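**The shared dryer: notes for my talk at the Greltbridge housing evening, June**

Total time 13 minutes, questions after. Speak slowly. Water on the left side, clicker on the right.

## Slide 1. Title

Good evening, and thank you for the invitation. I live in Grunedgate house and for two years I have kept the user guide of our laundry room. This means I write the paper that hangs on the wall, and when the paper is wrong, people come to my door and tell me so.

Tonight I want to talk about drying. Washing is the part that people already understand quite well. They put in the clothes, they put in the soap, they close the door. With drying there are more habits from home, and the habits do not agree with each other.

*(Pause. Ask who in the room shares a dryer with neighbors. Wait for hands.)*

## Slide 2. Our house in short

- 114 apartments
- one laundry room on the ground floor
- machines rented from Bashir, who also do the repairs
- booking list on paper, still

We tried a booking system on the telephone, made by Clustow. It was a good system, but many older residents did not use it, so we had two lists, and two lists for one machine is a recipe for quarrels. We went back to paper in spring.

## Slide 3. It starts with the basket

Before I speak about the machine I would like to speak about the basket. Most problems in the dryer are already there when a person walks in from the corridor. Thick things and thin things are mixed together. The thin things are ready early, the thick things are not, and the person adds more time for everything.

My advice in the guide is to sort two times. One time before washing, by color, as everybody's mother said. Then again between washer and dryer, by thickness. A shirt and a bath towel may go in the same wash if the colors allow it, but they should not go in the same drying. 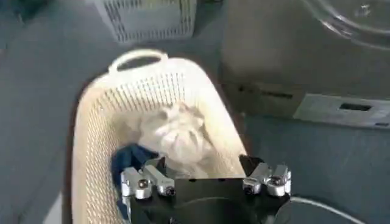 *Slide 3: White cloth and dark blue fabric in one basket. Sort before you load.*

I also recommend a basket with openings in the walls, if you are buying a new one. Damp things that must wait for a free machine will wait better with some air. A closed bag is the worst. I have smelled the closed bags.

Say here also: shake each piece before it goes into the dryer. People laugh at this rule, but a sheet that goes in as a ball comes out as a ball, and in the middle of the ball it is wet. Very often there is a sock inside.

*(If there is laughing, good. Do not hurry.)*

## Slide 4. How full is full

This was the longest discussion we had when we wrote the guide. The instruction book gives the load in kilograms of dry clothes. But at the moment of loading the clothes are wet, and there is no scale in the laundry room, so the number does not help anybody.

We changed the text to this:

> Fill the drum loosely. You should be able to put your whole arm above the clothes.

Some residents wanted "half full" and some wanted "two thirds full." I did not like either of them. People have very different ideas of what is half of a round thing lying on its side.

A small personal story, if there is time. In my first winter in the house I dried a winter blanket, a big one, and I pushed it in with my knee. It took the whole evening. The edges were hot like bread and the center was the same as when I began. I carried it upstairs and hung it over the bathroom door, and the next morning I had a wet floor also.
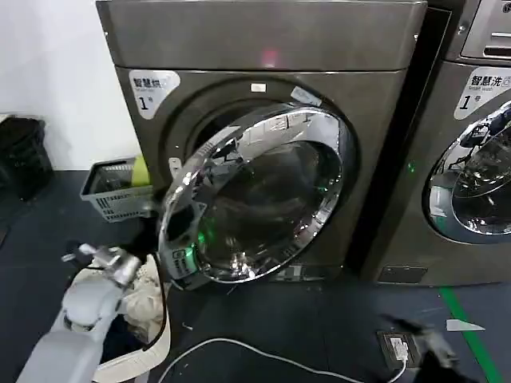 So in our guide the big pieces have their own section. Blankets, mattress covers and pillows go alone. After the first half of the program, stop the machine, take the blanket out, turn it so the inside becomes the outside, and start again. We ask people to book a double time for this and to write "blanket" next to their apartment number. Then the next neighbor knows what to expect and does not stand there with a full basket.

## Slide 5. The filter

*(This is the main part. Give it the most time.)*

If you will remember only one thing from my talk, please let it be the lint filter. In the first version of our guide, cleaning the filter was the last line on the second page. It was not read. Bashir sent their technician for "dryer does not dry" again and again, and the repair was to clean the filter. He was very polite about it. I moved the line to the top of the first page, and then I learned that many people did not know where the filter is. They were looking at the back, or behind the low panel near the floor.
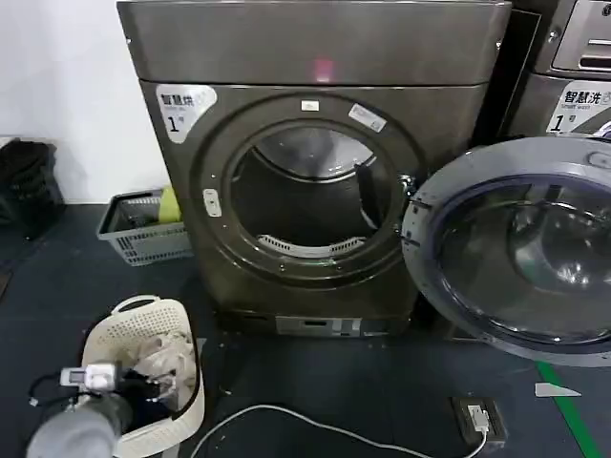 We ask each person to clean the filter before their own load, even if the neighbor before them says it is done. It takes less than one minute, and it is better than to discuss later who was the last one. On our type you do not need to search: open the round door and look down to the bottom of the opening, where there is a white strip with ribs. I now write it in exactly these words in the guide, "the white strip with ribs," and I do not use the word filter until the second sentence. For a person who has never seen one, the word alone says nothing.

Other points for this slide:

1. Clean it by hand, dry. Water only one time in a while, and then it must be fully dry before it goes back.
2. The lint goes in the trash. Please do not leave it on top of the machine. It flies.
3. Check the drum too. Look in, and put your hand in, for small things that stay behind.
4. If the filter does not sit well, do not start the machine. Write a note on the list and call Bashir.

We collect found things in a box on the window shelf. In one year we emptied this box only two times, and there was money in it, also a library card.

## Slide 6. Labels and names

A practical matter, but it made our life easier. Before, we said "the left machine" and "the right machine." For a person who is calling from the corridor with the telephone, left and right is not certain. Now every message must say the kind of machine and the number: dryer 1, washer 1. On the dryer label the characters 智慧烘 mean smart drying, and on the washer 智慧洗 means smart washing. Not everyone in our house can read them, but the numeral is big and all can read it.

The same names are on the booking list, in the guide and on the repair form. I recommend it to every house, whatever your labels say.

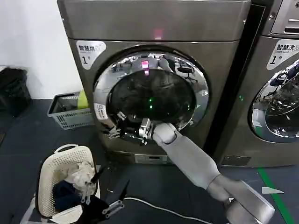
*Slide 6: Dryer number 1. Label at the upper left, round door with the chrome ring.*

About the door: use one hand on the ring, do not push on the glass, and do not hang a wet towel over the open door. Close it when you leave. An open door takes the space from the neighbor at the next machine, and children like to look inside.

## Slide 7. What it costs to print a guide

We printed 200 copies on thick paper, one for each apartment and the rest for people who move in. It was too many, I think, as we already changed the text after that. For the next version I will print less and put the big one on the wall in plastic.

I have brought some copies with me. They are on the table at the door, please take one and copy whatever you like. If you find an error in my language, you can mark it with a pencil and give it back to me.

## Questions I expect

**Can we dry wool?** We say no. There are programs for it on some machines, but in a shared room we do not want the discussion after.

**Dryer sheets?** Allowed, but take yours out. They stick to the drum and the next person has your perfume.

**Why does the time on the display change?** Ask Bashir. I asked, and I did not understand the answer well enough to repeat it here.

**Can we dry at night?** In Grunedgate house the last start is at 9 p.m. The bedrooms above are very near.

*(Say thank you. Take the cable back, it is mine.)*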